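Print this item | E-mail to a colleague

Bedding tasks join the Prondometti collection programme

Wed 2 June

The Kallmont Institute has begun the second stage of Prondometti, its programme for gathering examples of everyday household work for a learning system. The first stage dealt with rigid objects such as cups, boxes and cutlery. The second is given over to bedding and other soft goods, and will continue until the end of June at the Villanueva site.

Members who attended the spring briefing will recall that soft goods were left out of the original plan. A cup keeps its shape when it is lifted, and a few dozen examples are often enough to show a system where to take hold of it. A comforter has no fixed shape at all. It may be gathered, doubled over or partly hidden beneath a pillow, and the best place to grip it changes from one attempt to the next. The programme board agreed in the winter that this work should have a stage of its own, with its own instructions and its own rules for accepting a recording.

Recordings are made with hand-held grippers, one in each hand. The operator carries out the task as he or she would at home, within the limits of what two jaws can do, and views are recorded both from the head and from the grippers themselves. The patterned cubes on the tools allow their position to be worked out afterwards. No robot is needed at this point, and operators may therefore work at a natural pace — a clear advantage over the earlier method, in which an arm was steered from a desk and a simple fold could take several minutes. 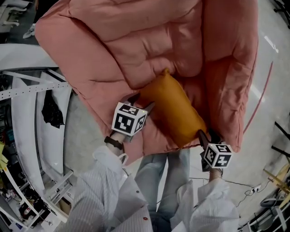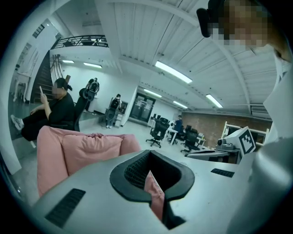

Soft goods recording with the hand-held grippers, Villanueva site.

The stage is made up of 9 tasks, beginning with lifting and turning a comforter and ending with the making of a full bed. Each task is to be recorded by at least 3 operators, so that the system does not simply learn the habits of one pair of hands. At the close of last week 109 recordings had been accepted. A typical recording lasts about 60 seconds, although the longer tasks will naturally exceed this.

Operators are reminded of the following points, which have been revised following the first reviews.

Begin each recording with both jaws open and clear of the fabric. A recording that starts with the cloth already held cannot be used to teach the approach, and will be returned.

Do not smooth or straighten the bedding between attempts. Variety in the starting position is wanted, and reviewers have noted that several early sets looked too much alike.

If the fabric slips from the jaws, carry on and take hold of it again. Recoveries of this kind are kept and labelled separately. Only recordings in which a tool has failed, or in which the operator has stopped for some other cause, should be marked for removal.

Keep the cubes uncovered as far as the task allows. Brief loss of sight beneath a fold is acceptable.

Accepted recordings are checked and labelled in Gritiser, which replaced the shared spreadsheet at the start of this stage. Faces are obscured before any material is passed to reviewers, and this applies to colleagues in the background as well as to operators. Staff who would prefer not to appear at all should speak to the site office, which will supply the recording timetable.

A first training run will be carried out once all tasks have reached their minimum number of operators. Its purpose is limited: to establish whether examples made with hand-held tools can be carried over to a fixed pair of arms when the object is soft. The Institute does not expect reliable bed-making from this run, and no public demonstration is planned. A short account of the results will be printed in a later issue — including those tasks on which the system performs poorly.

Further operators are still required, particularly those who are left-handed. No previous experience is needed, and training is given on the first morning. Applications should be made through the site office in the usual way.

Contact the newsletter office | © Kallmont Institute. All rights reserved. | Back to top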